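What Is a Motherboard?

A motherboard is the largest circuit board inside a desktop computer. Every other part connects to it, either by plugging straight in or through a cable. This page explains what the main areas of the board do and how they are joined together.

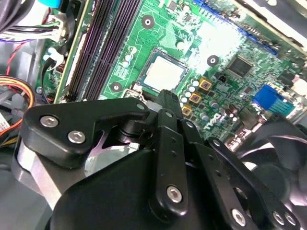
Motherboards come in several colours, and green is one of the most common. The colour has no effect on how the computer works. It comes from a thin coating called solder mask, which covers the copper underneath and protects it. A black or blue board does the same job as a green one.

Tracks for electricity

Look closely at a circuit board and you will find fine lines running across it. These are called traces. Each trace is a thin strip of copper, and copper carries electricity well. A trace does the job of a wire, but it is flat and fixed to the board.

Electricity needs a complete path. If a trace is scratched through, the path is broken and the signal cannot pass. This is one of the reasons why people who repair computers handle boards by the edges.

There are traces you cannot see at all. A motherboard is made of layers pressed together, a little like plywood, and there are copper paths on the inner layers as well. Small metal-lined holes called vias join one layer to another. Without the extra layers, traces would have to cross on the surface, and two bare traces that cross would be connected by mistake.

The processor socket

The processor, or CPU, is the part that carries out instructions. CPU stands for central processing unit. It fits into a special holder called a socket.

A socket has a large number of tiny contacts. The Pavlović board, a practice board used in the Fillside workshop, has a socket with 1331 of them. Each contact must touch the matching point on the processor. The contacts are thin and bend easily, so a socket should never be touched with a finger.

A processor becomes hot when it is working. A block of metal called a heat sink is placed on top of it to carry the heat away, and a fan usually blows air across the metal. Between the processor and the heat sink there is a thin layer of paste, which fills the very small gaps that air would otherwise occupy. Air is a poor conductor of heat.

Memory slots

Memory is where the computer keeps the things it is using at the moment, such as an open game or a half-finished drawing. It is also called RAM, which stands for random access memory. When the computer is switched off, the contents of this memory are lost. Anything that must be kept has to be saved to a drive.

RAM is sold on narrow circuit boards called modules or sticks. They fit into memory slots, which are long and thin and lie parallel to one another. A slot has a groove along its length, and the bottom edge of the module goes into this groove. A slot can be left empty if the computer has enough memory in its other slots. An empty slot can be used later to add more.

Each module has a notch in its bottom edge. The notch is not in the middle. It lines up with a small ridge in the slot, so the module can go in only one way round — if it will not fit, it should be taken out and turned, not forced.

Small components

The rest of a motherboard is covered with much smaller parts. Many of them are soldered directly to the surface and are known as surface-mount components. Some are smaller than a grain of rice. The most common types are these.

Resistor: limits how much electric current can flow.

Capacitor: stores a small amount of electrical energy and releases it when needed. This helps to keep the supply steady.

Coil (also called an inductor): a length of wire wound round and round. It smooths out sudden changes in current.

Chip: a small package containing a great many electronic switches called transistors. Chips on a motherboard look after jobs such as sound and networking.

What the white writing means

Most boards have letters, numbers and outlines printed on them in white. This printing is called the silkscreen. It acts as a label for the people who build and repair the board. The letter usually gives the type of part: R for a resistor, C for a capacitor and L for a coil. The number shows which one it is, so C40 is the capacitor numbered 40.

The printing does not carry electricity. A board with no printing would still work, but it would be much harder to repair.

How the board is held in place

The metal box around a desktop computer is called the case or chassis. The motherboard is fixed inside it with screws. Short metal pillars called standoffs keep the back of the board away from the metal. If the back touched the case, electricity could travel where it should not. This is called a short circuit, and it can damage the board.

Try it: draw a board

You will need a sheet of squared paper, a ruler and 3 coloured pencils.

1. Draw a large rectangle for the board.
2. Near the middle, draw a square for the processor socket.
3. To one side, draw two long, thin rectangles next to each other for the memory slots.
4. Add 7 small parts of your own choice and label each one with a letter and a number.
5. Join the parts with straight lines for traces. No two lines may cross.

Step 5 is difficult. Engineers have the same problem, and they solve it by using more layers. You can do this too: place a sheet of tracing paper on top and draw the remaining lines there.

Safety

Never open a computer that is plugged in. Do not open the power supply, even when it is unplugged, as the parts inside can hold a dangerous charge. Always ask an adult before taking the cover off any electrical equipment.

Words to know

Chassis — the metal case that holds the parts of a computer.
Module — a small board that plugs into a larger one.
Solder — a metal that is melted to join parts to a circuit board.
Trace — a flat copper path on a circuit board.
Via — a metal-lined hole that joins two layers.

Sater Science Pages. Next in this series: Zirnstead and the Hard Drive. Page last checked 7/4/24.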